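Fashion Marketing, Unit 4 project report
Friday, February 18, 2022

Topic: why do people pay so much for odd bags? I compared two small labels, Purnov and Vilard. Purnov sells a box bag for $980, Vilard has one at $700. Both came out in December. Both hold a phone and keys, not much else.

Method: short survey, 15 people from my dorm. Showed them the bags with no price, asked for a guess. Then told them the real price and asked if the label was "worth it".

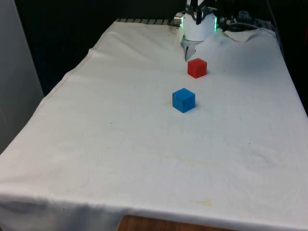
Results. Most guesses were way too low, for both labels. Purnov did better once people heard the name, Vilard didnt. Color mattered more than I expected. Purnov only does its box bag in strong plain colors, same idea as the red cube and the blue cube on the off-white cloth, one bright shape and nothing around it. People remembered that. Vilard uses beige on beige and people mixed it up with Ouellet, wich is a cheaper store brand.

Problems: small group, all students, none of them would spend more than $1000 on a bag anyway. Should of asked some older shoppers too. Next time I'd add Ouellet as a third label and ask about resale.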